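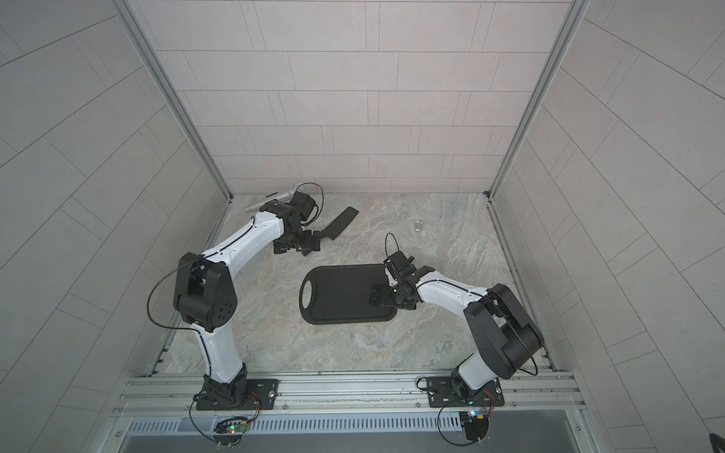

연회색 타일 벽과 대리석 무늬 바닥

리치 타일 상회 소개

Rizzi는 타일과 줄눈재를 파는 가게입니다. 한글로는 '리치'라고 적는데, 전화로 말씀드리면 열에 아홉은 '부자 할 때 리치요?' 하고 되물으십니다. 아닙니다. 타일 장사를 해 보신 분이라면 그런 오해는 안 하실 겁니다.

시작은 창고 한 칸이었습니다. 욕실 한 칸을 고치려고 타일을 주문했다가 계산을 잘못해 욕실 네 칸 분량을 받았고, 반품이 안 된다기에 남은 것을 팔기 시작했습니다. 창업 이야기라면 좀 더 근사해야 할 것 같아 몇 번 고쳐 써 봤지만, 고칠수록 거짓말이 되어 원래대로 두었습니다.

지금은 매장 2곳과 창고 하나를 운영합니다. 취급 품목은 984종입니다. 이 가운데 회색이 101종인데, 손님들은 대개 그 앞에서 한 시간쯤 고민하신 뒤 흰색을 사 가십니다. 저희도 회색끼리 구별이 안 될 때가 있어서 뒷면에 번호를 적어 둡니다. 번호가 지워진 것은 할인 코너에 있습니다.

대표 상품

Vesis(베시스)는 저희가 이름을 붙인 직사각 벽타일입니다. 무광과 유광이 있고, 벽돌처럼 엇갈려 붙이는 분이 많습니다. 세로로 붙이면 천장이 높아 보인다는 말이 있습니다. 저희 사무실에도 그렇게 붙였는데 천장은 여전히 낮습니다.

Dronberg(드론베르크)는 대리석 무늬 바닥재입니다. 무늬가 3가지라 섞어서 깔아야 자연스럽습니다. 상자에서 나오는 순서대로 깔면 같은 구름이 줄지어 떠가는 바닥이 되니, 시공 전에 꼭 한 번 펼쳐 보시기 바랍니다.

Rindudov(린두도프)는 줄눈재입니다. 이름이 어렵다는 항의를 꾸준히 받고 있습니다. '그 줄눈 주세요'라고 하셔도 알아듣습니다. 다만 색은 말씀해 주셔야 합니다. 진한 색은 타일 모양이 또렷해지고 때가 덜 보이는 대신, 비뚤게 붙인 자리도 또렷해집니다.

저희가 하는 일, 하지 않는 일

수량 계산은 무료로 해 드립니다. 위에 적은 창업 사연 때문에 이 부분만큼은 두 번씩 검산합니다. 도면이 없으면 벽의 가로세로와 문, 창문 크기만 적어 오셔도 됩니다. 자투리와 파손을 생각해 여유분을 넣어 드리는데, 남은 타일은 버리지 마세요. 몇 년 뒤에 한 장이 깨졌을 때 같은 색을 다시 구하기란 꽤 힘듭니다.

시공은 하지 않습니다. 한때 했습니다만, 저희가 붙인 벽을 보고 그만두었습니다. 대신 가까운 시공 업체 연락처를 드리고, 소개비는 받지 않습니다.

견본은 한 분께 세 장까지 빌려 드립니다. 매장 조명은 워낙 밝으니 집에 가져가 저녁에 한 번 보세요. 돌려주실 때는 아무 때나 오셔도 되지만 12월에는 재고 조사로 창고가 어수선합니다. 매장은 오전 9시에 열고 오후 6시에 닫습니다. 주차는 건물 뒤편에 하시면 됩니다.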